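Projektbericht: Einlagen und Unterlagen für flache Ablageschalen aus Edelstahl
Studienprojekt im Modul Arbeitsplatzgestaltung
Projektgruppe: Kamran Bahrami, Aled Lloyd, Ziad Bitar
Betreuung: Mortimer Pruitt

1. Ausgangslage und Fragestellung

Die Projektgruppe untersuchte, wie ein Tischarbeitsplatz mit einer flachen Ablageschale so eingerichtet werden kann, dass Kleinteile leise abgelegt, sicher gegriffen und ohne Suchaufwand wieder entnommen werden können. Im Mittelpunkt standen die Schale selbst, ihre Einlage aus Papier sowie die textile Unterlage auf der Tischplatte.

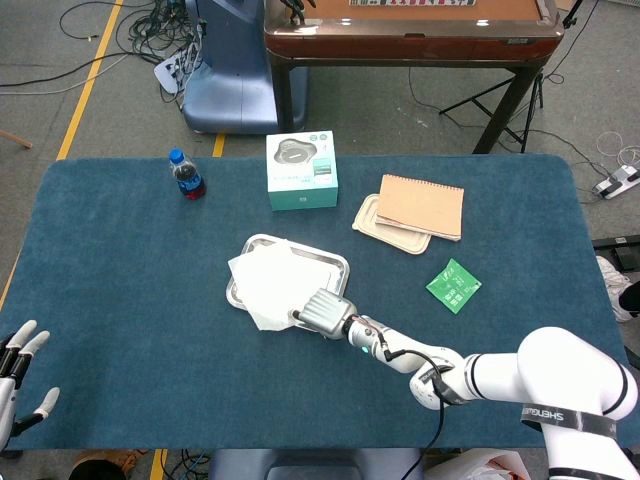
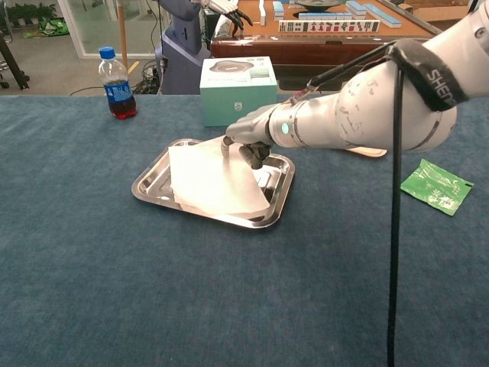
Edelstahlschale mit Papiereinlage auf der Filzunterlage

Den Anlass für das Vorhaben gab die Werkstatt Preltby, in der vergleichbare Schalen bislang ohne Einlage verwendet werden. Dort wurde bemängelt, dass Schrauben und kleine Federn auf dem blanken Metall verrutschen und beim Ablegen ein störendes Geräusch entsteht. Aus diesen Beobachtungen leitete die Gruppe die Frage ab, ob eine einfache, nach jedem Arbeitsgang austauschbare Einlage Abhilfe schaffen kann.

2. Material und Aufbau

Als Unterlage diente Filz in einem dunklen Blaugrün. Die Farbe wurde gewählt, um helle und metallische Gegenstände deutlich vom Untergrund abzuheben. Der Filz verhindert zudem ein Wandern der Schale, sofern er glatt aufliegt. Falten müssen vor Beginn der Arbeit ausgestrichen werden.

Die Schale ist rechteckig, besitzt abgerundete Ecken und einen leicht erhöhten Rand. Für die Einlage wurde weißes, weiches Papier verwendet. Stoff wurde nach einem Vorversuch verworfen, da sich Fasern an den Federn verfingen. Das Budget für Verbrauchsmaterial betrug 40 Euro und wurde nicht ausgeschöpft.

3. Vorgehen

Verglichen wurden drei Zustände der Schale: ohne Einlage, mit einfach eingelegtem Papier und mit einem zu einem Rechteck gefalteten Papier. In jedem Zustand wurden dieselben Kleinteile abgelegt, einzeln entnommen und anschließend sortiert. Insgesamt wurden 900 Ablagevorgänge protokolliert. Die Entnahmen wurden getrennt erfasst, sodass das Protokoll am Ende 1.412 Einträge umfasste.

Aled Lloyd führte das Protokoll, Ziad Bitar bereitete die Schalen vor. Die Auswertung lag bei Kamran Bahrami. Die Versuche fanden jeweils am Dienstag statt, damit der Tisch zwischen den Durchgängen nicht umgeräumt werden musste. Ein Durchgang musste wiederholt werden, weil zwei Protokollbögen vertauscht worden waren.

4. Ergebnisse

Ohne Einlage verrutschten vor allem die runden Teile. Sie sammelten sich bei der geringsten Neigung an einer Schmalseite und waren dort schlecht zu fassen. Mit einfach eingelegtem Papier verringerte sich das Geräusch beim Ablegen deutlich. Allerdings hob sich das Papier an den Ecken, und überstehende Ränder wurden beim Griff in die Schale gelegentlich mitgezogen.

Am besten bewährte sich das gefaltete Papier. Es liegt schwerer auf und bildet eine ebenere Fläche. Voraussetzung ist, dass das Format zur Schale passt: Zu klein gefaltete Einlagen lassen seitlich einen blanken Streifen frei, in dem sich Kleinteile erneut sammeln. Zu große Einlagen wölben sich in der Mitte. Die Gruppe empfiehlt daher, die Einlage von der Mitte aus nach außen anzudrücken und erst danach die Ecken auszurichten.

Weniger eindeutig fiel die Bewertung der Unterlage aus. Der Filz dämpft gut, nimmt jedoch Staub und Papierfasern auf und muss häufiger abgebürstet werden als erwartet. Auf der dunklen Fläche sind helle Fusseln sofort zu erkennen – für die Sauberkeitskontrolle ein Vorteil, für den Gesamteindruck des Arbeitsplatzes eher ein Nachteil.

5. Diskussion

Die Ergebnisse gelten zunächst nur für trockene Kleinteile. Der Umgang mit Flüssigkeiten wurde nicht untersucht. Dexter Ruiz-Ortega von der Werkstatt Preltby wies in der Zwischenbesprechung darauf hin, dass geölte Teile das Papier rasch durchtränken und die Einlage dann am Metall haftet. Diese Anmerkung konnte im vorgegebenen Zeitraum nicht mehr geprüft werden.

Offen blieb ferner, wie oft die Einlage gewechselt werden sollte. Im Versuch wurde sie nach jedem Durchgang erneuert. Für den Werkstattbetrieb dürfte ein Wechsel bei sichtbarer Verschmutzung ausreichen.

6. Weiteres Vorgehen

Die Werkstatt Preltby hat zugesagt, zwei Arbeitsplätze bis Juni mit gefalteten Einlagen auszustatten. Die Protokollbögen und die Faltanleitung werden dem Modul zur Verfügung gestellt und können bei der Projektgruppe angefordert werden.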